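4. Handles, reach and the height of the kitchen surface
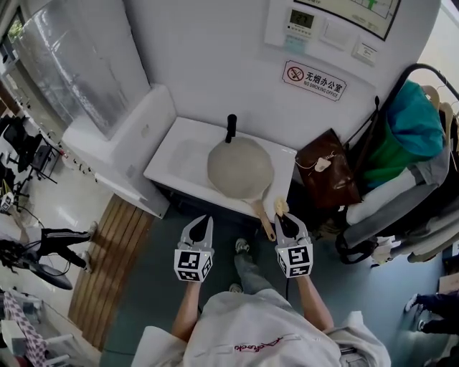

Figure 3. A round, pan-like paddle on a white table, its light wooden-coloured handle turned towards the person standing at it.

The most pleasing result of the whole study came from a question we nearly left out of the diary booklet: which way does the handle point when you put the thing down? We had asked it as a warm-up, something easy to get people writing before the longer questions on worktop height and storage. It produced more ink than any other page. Of the 211 households who returned a booklet, 132 wrote something beyond the tick boxes, and many of those went on into the margins, with sketches of hobs, bread boards, sieves and the family frying pan seen from above.

4.1 Where handles come to rest

The common advice in British cookery leaflets is to turn a pan handle inwards or to the side, so that a passing sleeve or a small child can't catch it. Nearly everyone in our group knew this rule and could repeat it. At the hob, most also kept to it. Away from the hob, though, the rule fell apart in a wonderfully consistent way. Once a pan, paddle or board had been carried to a table or worktop, it was set down with its longest handle facing the person who had carried it, and there it stayed until the next job. A handle in this position points at the cook's stomach and sticks out over the edge if the surface is shallow.

We had expected right-handed and left-handed cooks to differ strongly. They did differ, but only in the angle. Right-handed cooks let the handle drift a little to the right of the body and left-handed cooks a little to the left, and in both groups the handle was still plainly on the near side. Several people said they had never noticed doing this until the booklet asked them, and then couldn't stop noticing it!

Tools with two handles, one long and one short, deserve a paragraph of their own. These were common among the Guimarães households, where flat griddles and baking paddles are often passed across a table from one person to another. The short handle went to the far side in almost every sketch. One writer explained that the far handle belongs to "whoever is coming to take it", a lovely phrase that we have since adopted in our own discussions. In the Justitdale households, where cooking was more often done alone, the far handle was described as a nuisance at the sink and a help in the oven.

4.2 Surface height

Each household measured its main preparation surface with the paper tape supplied, from the floor to the top. The fitted worktops were all much alike, as one would expect from units sold to a standard height. Tables were far more varied, and this is where the interesting behaviour turned up. The lowest table used daily for food was 66 cm high and belonged to a family who rolled out pastry on it every Saturday. They preferred it to their fitted worktop at 88 cm, and gave a very clear account of why: on a low surface the arms are straight, the shoulders drop, and the weight of the body does the rolling.

Looking down on the work also matters for seeing it. Cooks at low tables reported judging the thickness of dough, the evenness of a batter or the colour of a crust from directly above. At a higher worktop they bent sideways or lifted the pan to look. The drawback is a familiar one, and it came up again and again in the comments: an aching neck and lower back after any job lasting longer than the radio programme that happened to be on.

4.3 Depth and the near edge

A surface can be the right height and still be awkward if it is shallow. We asked each household to leave a marked strip 300 mm deep along the near edge and to write down what ended up in it during one evening meal. Handles were the chief visitors, followed by chopping boards and the cook's own forearms. The back of the surface, against the wall, filled up with jars, post and the kettle, and this stock of idle things pushed the live work forwards. Households who cleared the back of the worktop for a week found that their pans moved backwards without any effort to place them there.

This finding delights us, as it costs nothing to apply. Advice on handle safety usually asks the cook to remember something at the busiest moment of the day. Clearing the wall side of the surface is done once, in the quiet of the morning, and the handles then look after themselves. We tried the same thing with the Drerkano trial kitchens in September, where the worktops are shallower, and saw a smaller shift in the same direction.

4.4 Handle length

The Teltoner measuring card, which most households used happily and a few used as a bookmark, let us compare handle lengths across the group. Long handles were liked for frying and disliked for storage. Short ones were liked for storage and for almost nothing else, with the exception of heavy oven dishes, where a pair of stubby handles was thought safer than one long one. Material was mentioned less than we had hoped, although wood was praised warmly by people who had inherited a wooden-handled pan and wished the makers would bring such pans back.

We did not ask how old each tool was. Several booklets told us anyway, and a follow-up comparing inherited and newly bought pans would be well worth doing.

12 comments · 41 shares
Contact the authors | © The authors | Back to top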